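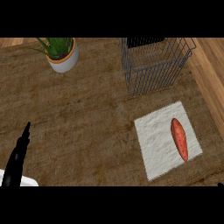
Notebook, sim group, 23 July 2021
Task: sweet potato from towel to basket
Written by Elaine, additions from Þórey marked Þ

Where we are

Scene loads clean on both lab machines now. Plant, wire basket, towel and sweet potato all come in where the layout file says. The crash on load was the basket mesh. Silvana re-exported it with fewer wires in the collision version and left the visual version alone, so it looks the same and loads in a few seconds.

Starting pose for the left arm is the one we agreed on, gripper tip over the open tabletop between the plant and the towel. I want to keep this pose fixed for all the runs we hand in. Last week we had two different ones and couldn't compare anything.

Sweet potato is on the right half of the towel. That is a long way for the left arm. Zuleica thinks we should let the right arm do the pick and leave the left one parked. I would like to try the left first, since the class handout scores one-arm and two-arm versions separately and we signed up for one arm.

Runs today

Batch A, 12 runs, left arm, grasp from straight above, fingers across the short side of the potato.
Picked up: 2
Of those, dropped in basket: 0
Both drops happened on the way up over the basket rim. The forearm touched the wires first and the potato slid out.

Most of the failed picks look the same in the log. Fingers close, potato rolls toward the right edge of the towel, fingers close on cloth. The towel then gets dragged. In one run it went up with the gripper and the potato rolled off onto the table.

Changed the approach angle to match how the potato is lying (upper end leans left). We had been using the angle from the old carrot scene. My mistake, it was still in the config under a different name.

Batch B, 12 runs, same arm, corrected angle.
Much better on the pick. I did not finish tallying before the room closed. Log is in the shared folder under tralix_b, Audrey-Anne will go through it tomorrow and put the numbers here.

Þ: Watched batch B from the replay. The grip looks good but it is low on the potato, toward the lower end, so the thing swings when lifted. Try moving the target point toward the middle. The tapered ends are bad places to hold.

Settings, so we stop losing them

Physics steps per second: 300
Grip force: 70 percent of max
Towel: soft body on, self-collision off
Friction, potato on towel: default from Donton's scene pack
Friction, potato on fingers: ours, see file

Tried turning the towel into a rigid square to save time. Runs are faster and the potato stays put, but then the result doesn't say much about the real task. Put it back to soft. Please don't submit anything made with the rigid towel.

Basket

The flared rim on the right side is a problem for the planner. It treats the whole rim as one flat box at the highest point, so it lifts more than it needs to and runs out of reach. Silvana is going to split the rim into separate pieces. If that doesn't work we drop in from the front, the side nearer the towel, and accept a shorter path.

Also the plant. The leaves are in the collision set and the planner goes wide to avoid them even when the arm is nowhere close. I asked Queiroz if we could take the leaves out and keep only the pot. Answer was no, touching the plant costs points and the leaves count as plant. So they stay in.

Rendering

Texture on the tabletop is the new brown one. The potato detector was trained on the old pale table and it still finds the potato, but the confidence is lower than before. Could be the table or could be the white towel behind it. Zuleica will run the same views with the old table so we know which. She needs the camera left alone until she is done.

Kelora viewer still shows the arm too dark to read the finger joints. For checking the grasp use the joint plot instead. Þ: or turn up the fill light in the viewer only, it doesn't change the saved images. Key is F.

To do

Audrey-Anne: tally batch B, fill in above
Silvana: split basket rim
Zuleica: detector check, old table against new
Elaine: move grasp point to middle, rerun as batch C, delete the carrot config
Þórey: write the part of the report on towel dragging, use the run where it lifted off the table
All: read the scoring sheet again before October. There is a line about time limits that none of us had noticed.

Open question

Does the potato have to end up lying flat in the basket, or is it enough that it is inside? The sheet only says "placed". Sent the question to Queiroz, waiting.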